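Put the jail numbers where we can read them

Wiebke Ruppert

May 9, 2018

Fourth time I've asked the county for the same thing. How long does a person in the Bikodbridge jail wait between asking for a nurse and seeing one? A simple question. You'd think someone has it on a sheet of paper.

What I got back was a policy. The policy says sick call requests are picked up every day and looked at within a day of that. Fine. I can read a policy. I asked what happens, and they sent me what's supposed to happen.

Here's what I do have. Last August the jail held 177 people on an average night, and the medical contract went to a company called Grillier. The contract is 13 pages long. Staffing gets half of one page. Penalties for missed visits get a single line, and that line says the sheriff "may" withhold payment. May. Has he ever? Don't know. Asked that too.

I'm not saying Grillier does bad work. I'm saying I can't tell, and neither can you, and niether can the county board that votes on the money every year in a meeting that runs 10 minutes.
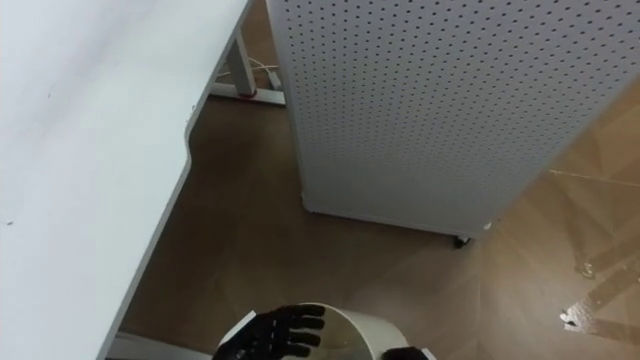 Most of the people in that building haven't been convicted of anything. They're waiting on a court date, or on a cousin to come up with bail. They can't drive to urgent care. Can't call their own doctor. If the stomach pain gets worse at two in the morning, they have a button and whoever is on shift. That's the whole system.

And the family on the outside has less than that. A woman from Jotorura wrote to me about her brother, who takes a heart pill twice a day. She drove the bottle over herself, handed it across the counter, got no receipt. Five days of phone calls before anyone would tell her if he'd had a dose. He had, as it happens. But 5 days!

Deputy Fuchs at the front office has been polite to me every time, I want to put that down. He says privacy law ties their hands. For one man's chart, sure. For a monthly total with no names on it? Come on. How many requests, how many seen, how long it took, how many sent to the hospital. Four numbers. Post them on the county website next to the dog license fees.

The sheriff's people tell me it would take staff time. So does answering my letters - and so does a lawsuit, which costs a good deal more than a spreadsheet.

The contract is up for renewal in August. The board can write the four numbers into it, one paragraph, and not sign untill it's there. I'd like to see somebody make the motion. I'll be sitting in the second row with the contract on my lap.

Comments (4)

marlow_t
My son was in there over a winter. Put in three slips for a tooth. Got an aspirin.

Retired CO
Worked a jail 10 years, different county. We logged every slip with a time on it. If they say they don't have the numbers they aren't looking.

GKP
And who pays for all this? They should of thought about that before getting arrested.

marlow_t
@GKP read the part about not convicted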